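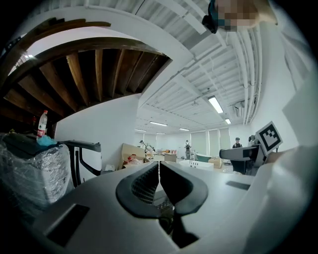 Wattle Street Travel Circle
Minutes of the January planning meeting

Meeting opened at 7.10 pm in the upstairs room at the library, a little behind schedule while we found enough chairs. Saulius Siliņa chaired. Minutes taken by Bev. It was lovely to see so many faces again after the break, and a warm welcome goes to the two new couples who came up from the coast and stayed right through to the end.

Apologies: Margaret and Des (new grandchild, congratulations to all), Colin, the Parkers.

1. Minutes of the last meeting
Read and accepted, with one correction. The lunch stop on the spring trip was at the bakery and not the pub, and Joan would like it recorded that the pub was shut. Moved Joan, seconded Ted.

2. Matters arising
The lost walking pole has been found in the luggage bay of the coach and is now with Saulius. It is the blue one with the cork handle. If it's yours, please ring him.

The thank-you card to our driver from the spring trip went off before Christmas with everyone's signatures, and he rang to say how pleased he was.

3. The autumn tour
This took up most of the evening, as we all thought it would. Saulius had three quotes in hand and had gone to a good deal of trouble to lay them side by side on one sheet, for which he was thanked.

Tekden Coaches quoted for a coach and driver only, leaving us to book our own rooms and meals. Several people liked the freedom of this, and Ted reminded us that we did it that way for the Grampians and had a wonderful time. Pat reminded us that she was the one who did the bookings for the Grampians, and that it took her most of a winter.

Triltico Tours quoted for the full package, with dinner, bed and breakfast, a guide for the two winery days and all entry fees. The price comes to $700 per person twin share for four nights. The single supplement was felt to be on the steep side, and as a fair few of us travel on our own these days, there was a long and good-natured talk about sharing. Anyone happy to share a room should let Bev know, and please say at the same time if you snore – it will go no further.

Demirtaş Travel sent a very friendly letter and a nice itinerary, but their coach has no toilet on board and the second day has nearly five hours of driving in it. It was agreed to thank them kindly and keep their details for a shorter outing.

After tea we came back to it and voted. Triltico was preferred by a clear majority. Moved Lorraine, seconded Pat, that we accept the Triltico quote, provided they can hold the price at 18 travellers. Their letter says the price is firm for that number, but Saulius will get it in writing before any money changes hands. Carried.

The deposit for the group is $2000, to be paid from the tour account and made up again as people send in their share. Lorraine confirmed there is enough in the account to cover it.

A few smaller points about the tour, so they aren't lost:

Dietary needs go to Bev on the yellow form. If you filled one in for the last trip, please do another, as the old ones were thrown out.

One suitcase each plus a small bag for the coach. This was gone over at length last time and there was no wish to go over it again.

Front seats will rotate daily, clockwise, the same as before. Anyone who gets carsick has first claim on them and should have a quiet word with Saulius.

Ted asked whether the gardens stop could be longer. The present itinerary gives it an hour and a quarter, and those who have been before said that wouldn't get you past the rose beds and the tea room. Saulius to ask Triltico if the cheese factory can be shortened to suit.

4. Day trips
The Brarkow lighthouse walk was put forward by Joan, who did it with her sister in November and spoke about it so nicely that we were all ready to go the next morning. The track is mostly level, though there are steps at the far end, and there is a bench before them for anyone who would sooner sit and look at the water. Car pooling from the library car park. Joan to find out whether the keeper's cottage opens on weekdays and report back.

The river cruise was held over. The boat is out of service for the time being and the operator couldn't give a date.

5. Travel insurance
A reminder that the tour price doesn't include it. Everyone is asked to arrange their own and bring a copy of the policy page to the next meeting. Pat is happy to sit down with anyone who finds the forms a trial, and has offered her kitchen table and a pot of tea.

6. Other business
Lorraine asked for slides or prints from past trips for the library display cabinet. Please write your name on the back in pencil.

The urn is taking an age to boil. Ted will look at the element. If it's beyond him we will ask the library if we can borrow theirs.

A vote of thanks to Pat for the lemon slice, 2 trays of which did not see out the meeting. The recipe has been asked for again.

Meeting closed 9.05 pm. Next meeting same room, same time, first week of the month. Supper roster: Joan and Bev.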